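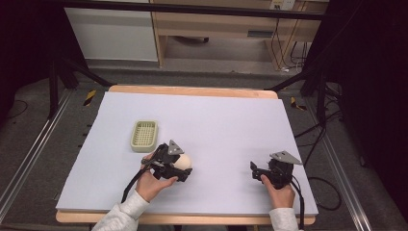 Garley hand-held grippers in use as a pair, with basket and egg-shaped object.

Garley Pair: hand-held grippers for teaching by demonstration

Product group: teaching tools
Delivered as: one left unit, one right unit, cables, table box, software license for one computer

Garley Pair is a set of two hand-held grippers for people who want to show a task to a two-arm robot without moving the robot. You hold one gripper in each hand and do the work yourself, at your own table and at your normal speed. The software stores the movement of both hands, the opening of the fingers and the view from each gripper. Afterwards you can export everything as one recording with a common clock.

Many of our customers come from remote control with leader arms. Remote control is a good method and we sell equipment for it also (see the Berex page). But it asks for a robot that is free, a safe area, and an operator who has trained some days. With Garley the operator feels the object through the fingers of the tool, and a new person can usually begin to record in the first hour.

What the tool does

Each unit has two fingers which open and close with your own grip. The finger shape is the same as on the Berex robot gripper, so the contact you make in the demonstration is a contact that the robot can also make. We advise to use the same finger set on both sides. If you print your own fingers for the robot, please print the same ones for the hand units, and send us the drawing if you are unsure about the fit.

The camera on each unit looks along the fingers, and both fingers stay in its view when they are open.

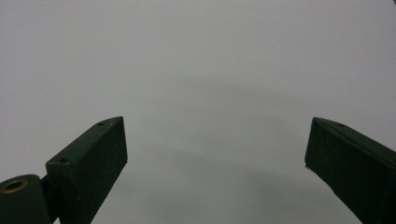 When the fingers are open like this, the software can find its zero position. Do this at the start of each session and again after every change of fingers. Keep the tool still over a plain surface, fingers fully open, nothing between them, and press Set Zero. It takes 5 seconds. If the light in the room changes much during the day, it is wise to repeat it.

Working with two hands

The most common question we receive is what the second hand must do when only one hand has work. Our answer is: let it wait in a natural place, low over the table and a little to the side, with the fingers open. Please do not put it down in the middle of a recording. The robot will learn the waiting position as well, and a tool which is lying on its side is not a position any arm can copy.

For placing small objects into a basket or tray we recommend the following:

Start every recording with the basket in a slightly different place. A few centimeters is enough.
Close the fingers slowly on smooth or rounded objects. Fast closing pushes them away.
Lift first, then move sideways.
Open the fingers completely before you go back.
Change the hand from time to time, if the robot will be expected to use both.

For a simple task of this type, 300 recordings is a reasonable first amount. A trained person makes them in almost 4 hours, pauses included. Tatsuya Tsuji, who gives our user courses, recommends to stop after each hour and look at a few recordings before you continue. A wrong habit in the left hand is easy to correct in the morning and expensive to correct in the evening.

The table and the frame

Garley does not need a special table. A flat board in a light, calm color is good, and a soft surface is kind to the fingers when you come down too hard. If you wish to mount extra cameras or lamps, an aluminum profile frame around the table is practical. We can deliver such a frame under the name Droltport, in parts, with all screws. Leave free space for the elbows.

Cables

Both units are connected by cable. We have been asked many times for a wireless version, and we have tested it, but until now we were not satisfied with the timing. Lead each cable down past the wrist and away over the near side of the table, so that it does not pull on the tool when you reach forward. The cables can be ordered in a longer version at no extra cost. Please write this in the order, as they can't be exchanged later without opening the unit.

Service and delivery

Repair and calibration are done by our partner Kjærgaard. Normal time for calibration is 9 working days including transport. The workshop is closed in August, so units which arrive in this month will be handled in the order they came, from the first day after the break.

Spare fingers are sold in pairs. Finger screws are included. The table box, the cables and the cable covers can be ordered separately.

For a price, please send us your country, the robot you are using and the number of sets you need. If you have a short video of the task you want to teach, send this too, and we will tell you if Garley is suitable or if remote control with Berex would be the better choice for you.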